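In Defense of Folding the Small Stuff

Friday, February 16, 2018

I have an opinion about washcloths, and I've been holding it in since November, when my sister-in-law stood in my laundry room and told me that folding them was a waste of a life. She throws hers in a basket. Dish towels too, and the fuzzy cleaning cloths, and (I saw this with my own eyes) the cloth napkins. They all go in together and you fish around until you get something that's more or less the right size.

Now, I love this woman, and her house is cleaner than mine. But I think she's wrong, and I've had a few months of laundry days to work out why.

The first thing people say is that it takes too long. Well, I timed it. My whole pile of small cloths, a full week of them for a family of 4, took me 5 minutes with the radio on. That's less time than I spend looking for my glasses. The thing that eats up a laundry day is the fitted sheets, and I'm not going to defend those. Ball them up, shove them in the closet, I'll never tell.

The second thing people say is that it doesn't matter, it's only a rag. This one gets me going! A rag is the thing you grab when there's juice headed for the edge of the counter. You want to put your hand in the drawer and come out with one cloth, flat and ready. You don't want a wad of three with a sock in the middle.

We used to have a proper place for all this, by the way. When we moved to Skosness the house came with a tall linen cupboard in the hall, and I filled it up like I was running a hotel. I even bought one of those drawer divider sets from Prindero, over 160 dollars once I'd added the extra pieces, and I'm still a little embarrassed about that. The dividers are fine. A shoebox works just as well, and I've told everybody at the Skundar Street laundromat so, more than once.

I'll admit folding soft cloth is fussier than it looks. A stiff cotton towel stays where you put it. The fuzzy kind slides and stretches, and if you pick it up in the wrong spot you get a big droopy bunch with all the corners hiding underneath. My kids grab from the middle every single time - they pinch a fistful, lift, and then look at me like the cloth did it on purpose.
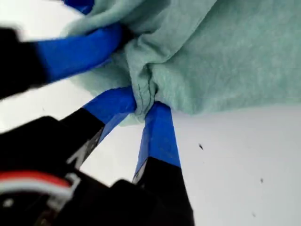
So I teach them to find a corner first, then run a thumb along the edge to the next corner, then give it a little shake. Two corners in your hands and the rest pretty much hangs itself straight. After that you can do halves or thirds, whatever fits your drawer. I do thirds. My husband does halves, and then I go back and do thirds, and we've been married long enough that we don't discuss it.

I don't think anybody's a bad person for using a basket. When the kids were babies I didn't fold a thing for 2 years, and everyone got washed. But I like standing there with the warm pile, and I like opening the drawer on a Monday and seeing the edges all lined up. My sister-in-law is coming to stay again next month and I've already decided she's getting the good washcloths, in thirds, on the end of the bed.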